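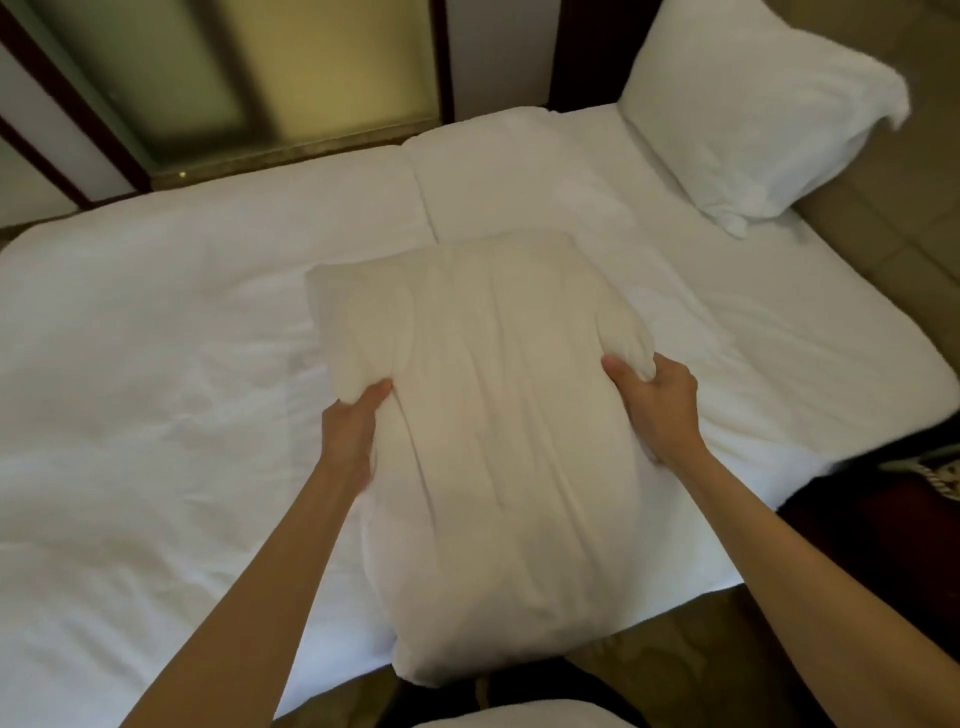 Pillows take two hands and a good grip, and bed making is still handwork in most small hotels.

Sofia Kontogiannis has a spreadsheet tab called "Things That Roll." It started as one line, a laundry cart with a motor, and it now covers every piece of automation she has been quoted for the Jorkwood, the 36-room hotel she manages in Cleltbridge. Floor scrubbers are on it. So is a delivery robot that rides the elevator, and a folding machine that she talks about the way other people talk about vacation houses.

I spent a morning going through that tab with her, and I came away convinced that small hotels are in for a really fun few years. The equipment is getting better, the sales people have learned to talk to owners with one building instead of 50, and you can now rent a lot of what you used to have to buy. What's still hard is the planning.

"I bought the wrong thing first," Kontogiannis told me. It was a corridor vacuum, bought outright, and it couldn't get over the brass strip between the old wing and the new one. A ramp fixed that, but the ramp had to be approved by the fire inspector, and the vacuum sat in a closet until September. She now walks every route with a tape measure before she will even take a sales call.

Her second try was much happier. The hotel leases a linen carrier from Virker, a model called the Rana, at $593 a month with service included. It hauls clean sheets up and dirty ones down, and it does it all day without complaint. The outside service that used to cover the heavy linen runs cost the hotel $899 a month, so the lease leaves her $306 to the good before electricity. She put that money straight into more paid time for the room crew.

And the room crew is where the interesting question sits. Everyone who sees the Rana go by wants to know when a robot will make the beds. 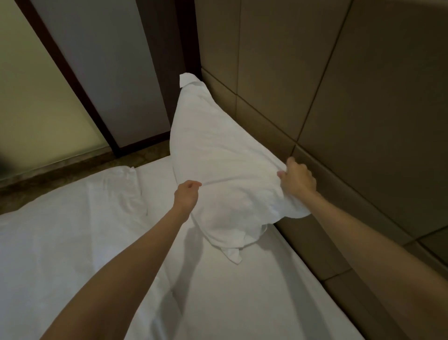 Jui-lin Fang gets that question constantly. Fang plans equipment purchases for independent hotels, and the first thing clients hear from Fang is to split a room into jobs before putting a price on anything. Moving linen is one job. Floors are another. Stretching a sheet, getting a pillow into its case and setting it against the headboard are three more, and they are much tougher for a machine, with soft cloth that never lies the same way twice. Corners fold over. The case bunches up on one side and hangs loose on the other. A person sorts all of that out by feel while thinking about lunch.

Fang is cheerful about the long run. Robot hands keep improving, and research on handling cloth is a lively field - Fang reads the papers for pleasure. But a budget is a list of things you can get delivered and repaired, and for now Fang leaves bed making on the labor side of the page and tells owners to look at it again every year.

So what belongs in the plan today? Fang likes to start with the building. Door widths, elevator access, wireless coverage in the stairwells, a spot for a charger that isn't also where the vending machine goes. Kontogiannis paid an electrician $413 to add an outlet in the linen room, a cost that appeared in none of her quotes. It's in the spreadsheet now, in red.

Then comes the contract. Ask who pays for batteries, how fast a technician will show up, and whether the lease lets you swap models partway through. Get a trial on your own carpet, during your own worst checkout rush. Kontogiannis ran hers over a wedding weekend and learned more from it than from every brochure in the drawer.

She also had two room attendants sit in on the last round of demos, and they asked better questions than she did. One wanted to know how high the shelf was, so she wouldn't be bending for pillowcases all shift. The shelf turned out to be adjustable, and the crew picked the setting.

Next on the list is the folding machine. It won't fit through the laundry door, and Kontogiannis has already called a contractor to ask what it would cost to widen it.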